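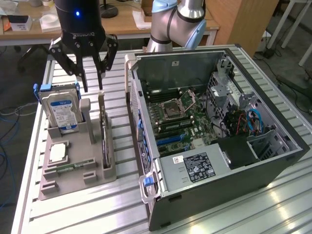
Submitted by Project Group 7, Automation Technology, Unora Technical College
Site visit report, second-year project module

1. Purpose of the visit

The group attended the July open day at the Kukosia assembly laboratory in Bai. The module requires one visit to a working robot installation and a written report on how the cell is laid out, how the task is divided into steps, and where it fails. We chose Kukosia because its demonstration task, fitting components into a desktop computer, is close to our own project on inserting circuit boards into card guides.

2. Layout of the cell

The robot is a single arm with a Robotiq two-finger gripper. It works over a bench made of aluminum extrusion. The slots in the bench run the full width of the work area and are used for clamping and for setting positions by eye during changeover.

The bench is divided into two zones. Parts are presented on the left in a gray plastic fixture. The computer lies on its side to the right of the fixture with its side panel off, so that the motherboard faces up and every insertion can be made from above. The laboratory calls the software that runs the sequence Grirkska. It stores a pick pose and a place pose for each part and a force limit for each contact move.

The tower used for the demonstration is an older type with blue latches and blue expansion slots. Staff said they prefer used machines for this work. The connectors are already worn and a damaged board is cheap to replace.

3. The parts fixture

Most of our notes are on the fixture, as it is the part of the cell we can copy.

Each part has its own pocket, and each is held in the attitude in which the fingers need to take it. The hard drive stands on end in a slot at the rear with its two blue side rails already fitted. The thin card also stands upright, in a narrow holder. The processor lies in a front pocket with the heat spreader up. The memory module lies in a long slot with a clip at each end.

The fixture has no sensors. If a pocket is empty, the robot finds out when the fingers close further than expected. We asked if a camera check would be better and were told that it had been tried and removed, as reflections from the heat spreader gave false readings.

The design was revised several times. The first version had straight pocket walls and parts jammed when they were loaded at a slight angle. The present version has a chamfer on the upper edges. We were allowed to measure one chamfer and found it to be 35 degrees from vertical.

4. The demonstration

The full sequence covers the card, the memory module, the drive and the processor. The retention frame on the processor socket is opened by hand before the run. Closing it is also a manual step.

For the card, the arm moves above the holder, comes straight down, closes the fingers and lifts vertically until the card is clear. It then moves across to the case at reduced speed. Contact with the slot is made with one end of the card slightly low. The other end is then brought down and the arm pushes to the force limit.

The memory module follows a similar pattern, but it must be turned from horizontal to vertical after the pick. This is done with a regrip and takes longer than the insertion itself.

The laboratory gave us its log for the card step. Out of 84 attempts, 14 ended in a stop. The log sorts the stops by cause:

Card tilted in the fingers after pick: 7
Force limit reached before the card was seated: 5
Fingers touched a cable in the case: 2

We have not checked these figures against video. The log does not say if the attempts were made with the same card.

5. Discussion

Half of the stops come from the pick and not from the insertion. This was not what we had assumed. Our own project plan puts nearly all of its time into the contact move and very little into the holder. A card gripped above its center can rotate about the finger pads, and a small rotation at the fingers becomes a large error at the lower corner.

Loose cables are a second problem. The drive cage in the demonstration tower has red, blue and black cables bundled in it, and a cable also runs down the right side of the motherboard. The robot has no model of these. The staff reroute them by hand when a run stops.

6. Changes to our project

a) The card holder will be redesigned with chamfered edges.
b) The pick height will be lowered and tested separately from the insertion.
c) Stops will be logged by cause from the first run.
d) The regrip step will be left out. Our boards will be presented vertically.

The revised holder drawing is in Appendix B. The budget is unchanged apart from additional print material.

Comments

Guest
Which finger pads were on the gripper, rubber or bare? Makes a big difference for the tilt problem.

Project Group 7
We did not note it. We have written to the laboratory.

Guest
Section 4 should say what the force limit was. Without it the 5 stops don't mean much.

Guest
We had the same jamming with straight walls on our tray. Try a lead-in on the short sides too.

Reply | Report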